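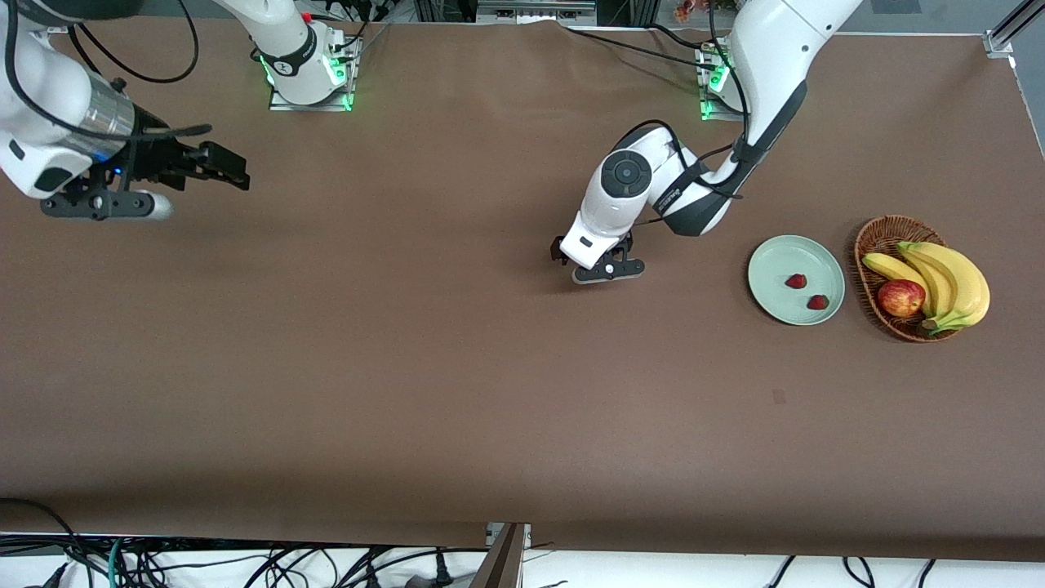
Felicidad Tagle
Fururdale 日用品小店店主,兼写居家日记

1月31日,阴

牛皮纸又铺上了。大桌子从这头到那头,一整片棕色,光滑得让人不敢往上放杯子。我对铺纸这件事一直有保留,今天写下来,省得过两个月又忘了自己当初怎么想的,再被谁一句话说动。

纸是 Harb 的,一卷48块。包装上说“耐污、平整、可重复使用”,三个词里我只认中间那个。平整是真平整,没有折痕,手掌推过去一点阻力都没有。耐污我不信。上次铺的那张,我切了半个橙子,汁水渗进去一圈,擦也擦不掉,最后剪掉那一块,剩下的拿去包书。至于可重复使用,什么东西不能重复使用?报纸也能。卷轴纸筒我也留着呢,塞在柜子里,到现在没想出有什么用处。

不过店里那几位熟客都说铺了纸好看,说水果放在棕色上显得新鲜。我的意见是,水果新不新鲜要闻,要捏,跟底下垫什么颜色关系不大。一个放软了的梨,你给它垫金箔它也是软的。她们听了就笑,说我不懂陈列。我确实不懂陈列,我懂的是到月底哪些东西卖不出去。

然后是那只盘子。圆的,浅绿色,陶瓷,边沿稍稍高起来一点。Rurkum 家的样品,去年四月寄来,附了一封长信,说这个绿色调试了很久,灵感来自清晨的什么什么。我看信的时候在吃早饭,只记得自己心里想,不就是绿吗。放了这么些日子再看,倒也不讨厌。比照片上印的要淡,不抢眼,放在棕色的纸上很安静。可是拿它来装水果,我还是有疑问。那点边沿,高归高,究竟能挡住什么?苹果一类圆的东西,你在桌边碰一下,它要滚还是会滚。信里管这个叫“恰到好处的围合感”。围合感。我宁可他们把边再做高一指宽。

我的碗柜里现成就有深口的大碗,母亲留下的,边上磕过一个小口,装水果从来没出过事。它丑,我承认,外面那圈花画得像打了结的绳子。可是一个东西丑了几十年还没被扔掉,总归有它的道理。今天几次想把它拿出来换掉那只绿盘子,忍住了。答应了要认真试用样品,就得认真试用,不然回信的时候说什么都没底气。

水果放在桌子右边,盘子也在那一边。左边留给干别的活。这是我自己定的,跟谁的理论都没关系,单纯是右边顺手。Wastex 那本小册子里却专门有一节讲“水果的位置”,我前天晚上翻了,越翻越怀疑写的人家里有没有厨房。册子说,水果应当放在全家人每天必经的地方,看得见就会吃,吃了就不会浪费。听着有理。可是我家每天必经的地方是门口的鞋柜。难道要把香蕉放在鞋上面?

册子还要求记录,每样水果买回来几天吃掉,没吃掉的称重,填在表格里,坚持满15天,就能“看见自己的习惯”。我的习惯我不用看表格也知道:买的时候高兴,第三天开始嫌它占地方,第五天做成果酱,果酱做完放到冰箱最里面,明年再嫌它占地方。把这些填进格子里,我不觉得会有任何改变,只会多出一张纸。当然,纸我现在有的是。

说到水果怎么放,老一辈和新一辈的说法完全对不上。我姨妈坚持苹果不能和别的放一起,会把人家催熟。楼上的邻居说那是迷信,要紧的是别洗,洗了才坏。卖水果的说都可以,他当然说都可以,坏得快我就去得勤。网上还有人说要在底下垫一层厨房纸吸潮,那么我这一整张桌子的牛皮纸,岂不是把整个房间的潮气都吸了?我试着问过 Harb 的客服,这个纸吸不吸潮。回复是“亲,本产品适用于多种生活场景”。我把这句话念给姨妈听,她说她也适用于多种生活场景。

对催熟那一条我倒是半信的。前年冬天有几个猕猴桃硬得像石头,我把它们和苹果扎在一个袋子里,隔了几天确实软了。可是没扎进袋子的那两个,过几天也软了。所以究竟是苹果的功劳,还是时间的功劳,说不清楚。家务里的许多窍门都有这个毛病,做了有效,不做也有效,只是做了的人会觉得自己聪明。

下午的时候我开始琢磨光线。铺纸之前我以为棕色会把屋子压暗,铺完发现桌面这一块并没有显得多沉,地板是白的,从桌沿底下露出窄窄一条,倒把纸的颜色衬得更深了。白地板是另一笔糊涂账。装修的时候人家说白色显大,我信了,结果显不显大另说,显脏是立刻就看出来的。一根头发掉在上面都像一道裂缝。当时为了省事还买了配套的清洁剂,用到一半就改回了清水加旧毛巾。要是重来一遍,我会铺灰的,或者干脆铺跟这张牛皮纸一样的颜色,什么掉上去都认不出来。

而且白地板把人也惯坏了。地上一干净,就嫌桌子乱;桌子铺平整了,又嫌别处灰暗。我就是这么抬起头来开始挑剔的。一片灰白,什么花纹都没有,亮的那边偏冷,往另一头去慢慢带上一点米色,中间还斜着一道发灰的影子,边缘糊糊的。盯着看了一会儿,心里就冒出那个念头:是不是该重新刷一遍了。

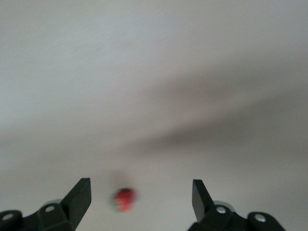 这种念头我已经学会不马上相信。上一回为了类似的疑心,我请人来报过价,那位师傅站在门口看了两眼,说全屋翻新连工带料,将近558一天,几天不好说。我问他为什么不好说,他说要看情况。我又问看什么情况,他说要看了才知道。我给他倒了杯茶,送他走了。后来把灯换了个方向,之前嫌脏的那一块就没再见着,那原来是影子。从此凡是有人告诉我墙旧了、顶黄了,我先去动灯。

油漆店的人对此有另一套解释,说影子会把“底色的问题放大”,所以还是要刷。他们的色卡上光是白就有好多种,名字一个比一个像点心。我拿过两张回来,贴在一起比,白天看一样,晚上看也一样,只有店里那盏灯底下看着不同。这种钱我暂时不打算花。

倒是影子本身值得想一想。水果放在影子里和放在亮处,吃起来当然没分别,看起来差得很远。纸面上只要有东西伸过去,就落下一团暗的,边缘软软的,颜色比纸深不少。我以前从来不注意这些。铺了一张没有花纹的纸以后,所有影子都显出来了,这大概是我今天唯一愿意替牛皮纸说的好话。原先那块格子桌布上,你就是打翻一勺酱油,也要找一会儿才找得到。

格子桌布我也没有扔。洗了叠好,放在抽屉第二层。我估计它迟早还要回来。纸这种东西,新鲜劲一过,边角翘起来,压上胶带,胶带再粘上灰,到那时候大家就不会说好看了。熟客里有一位说她家的牛皮纸铺了43天还跟新的一样。我问她那段时间在家吃过几顿饭,她想了想,说那阵子基本住在女儿家。

傍晚给 Rurkum 写回信,写了又删。第一稿太刻薄,说围合感约等于没有。第二稿太客气,读着像我打算进一大批货。最后写的大意是:颜色比预想的耐看,和素色桌面合得来,边沿偏低,装圆的水果不踏实,装饼干、装钥匙、装剥下来的皮大概都行;若有深一点的款,愿意再看。没有提清晨。他们如果问我顾客喜不喜欢,我只能说顾客喜欢的东西很多,买回去的很少。

这里要补一句公道话,盘子釉色上得匀,我用指甲沿着边走了一圈,没碰到毛刺。便宜货常常在底下偷懒,翻过来一看,一圈粗砂,放在木桌上一拖就是一道印子。Rurkum 这只底下磨过。不过铺着纸,磨没磨也试不出来,要等桌布回来那天才算数。

Wastex 的册子我打算留着,但表格不填。里面有一页讲果皮,说橘皮晒干可以放衣柜,苹果皮可以煮水刷锅。刷锅那条我准备试一试,用家里那口烧出黄印的旧铝锅。如果有用,我会在这里写有用;如果没用,也会写。以前看过太多人写这种窍门,只写“亲测”两个字,锅长什么样、煮了多久、用什么擦的,一概不提。我怀疑他们的锅本来就是干净的。

还有一件小事。姨妈晚上打电话来,听我说铺了一整桌的纸,第一句就问剩下多少,她要包饺子的时候垫面板。我说纸是用来陈列的。她说陈列什么。我说水果。她停了一下,说水果不是吃的吗。我没接上话。

明天先看纸有没有翘边,再去把灯挪一挪。果酱的瓶子也该烫了,冰箱最里面那两瓶旧的得先吃掉,或者送给楼上,他不信催熟,也许信果酱。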